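We use cookies to improve your visit. By carrying on you accept our cookie policy. Accept / Manage settings

Do we really need a four-day compost course?

I have been gardening badly in Gritbridge for long enough to distrust anyone who tells me soil is simple, and to distrust even more anyone who charges me to hear that it's complicated. So when a leaflet came through the door in June offering to teach me "living compost" for 266 pounds, lunch not included, I read it twice and then went out to look at my heap.

My heap is a heap. It has grass in it, potato peelings, the torn-up boxes that everything now arrives in, and a layer of something from last autumn that never rotted and I suspect never will. I turn it when I'm cross. By spring the bottom third has gone dark and crumbly and I put it on the beans. The beans have no complaints.

The leaflet says I've been doing this wrong. There is a ratio, there is a thermometer with a very long stem, and there is a powder called Terkden that you sprinkle between layers to "wake" the heap. A tub costs more than my spade did. I asked at the allotment whether anyone had tried it, and got a range of answers, most of them about slugs.
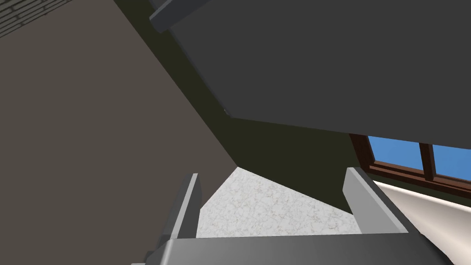 Kwabena Laryea wrote in after my last post to say that he had used an activator two years running, and that the heap did get hotter, but that he'd also started chopping everything up small at the same time, so he couldn't swear to which had done it. He said he'd stopped buying it and kept the chopping.

I'd put money on the chopping. A whole cabbage stalk will sit in a heap like a fence post. Cut it into bits and it's gone by the summer. You can do that with a spade and a bad mood, and you don't need a tub of anything. What the tub sells you is the feeling of having done something, and I do understand the appeal on a wet afternoon when the heap is just sitting there.

My other grumble is with the before-and-after claims. "Ready in weeks" - ready for what? Compost you could pot a seedling in is a very different thing from compost you could fork round a currant bush, and the leaflet never says which one it means. Nor does it say how big the trial heap was, or what went in it. I wrote to ask and was sent a second leaflet. 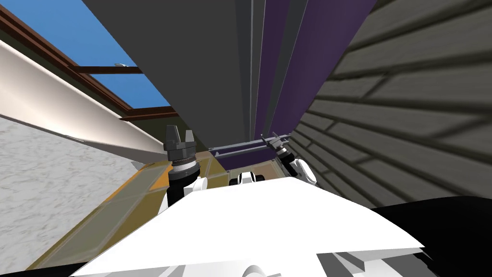

Debashish Sultana
Writer and editor, The Reluctant Plot

I should be fair and say that some of the fussy advice holds up. Too much grass on its own does go to slime, and I have the boots to prove it. Mixing in cardboard helps a great deal. A lid keeps the worst of the rain off. I resisted a lid for years out of plain stubbornness, then put an old bit of carpet over the top, and the difference by March was enough to annoy me.

The thermometer I'm less sure of. I borrowed one from Ruth Muñoz and took readings morning and evening until I noticed that I never did anything with them. Warm heap, leave it. Cold heap, turn it. I can manage that with my hand.

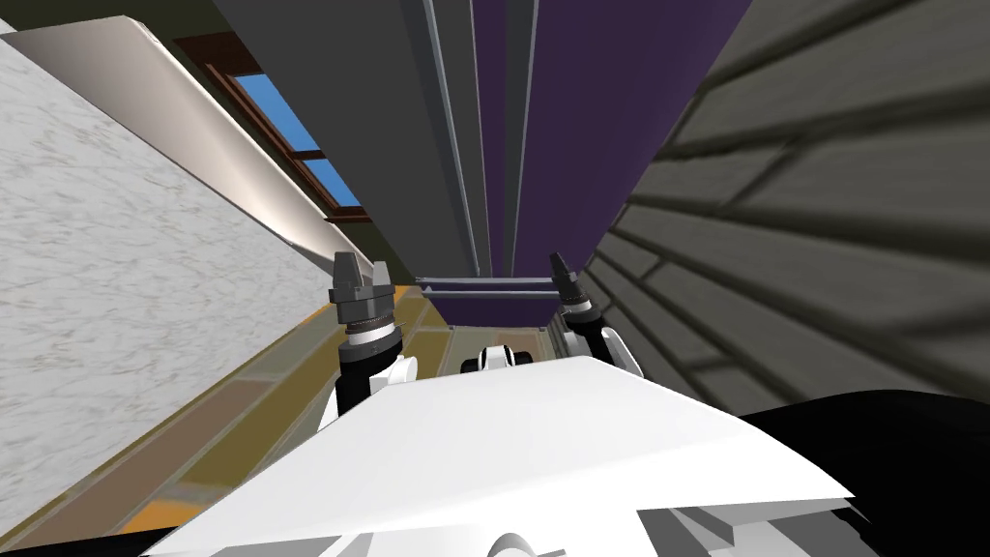 And then there's the council scheme over at Nornville, where you hand in your garden waste and buy it back by the bag. People swear by it. I bought one bag, found a plant label and a good length of blue string, and went home to my own rubbish, where at least I know whose string it is.

I won't be going on the course. If you have been, and you came back with something I couldn't have learnt by leaving cabbage in a corner, write and tell me what it was. I'll print it, even if it's the powder.

Share this post (113)
Comments (210)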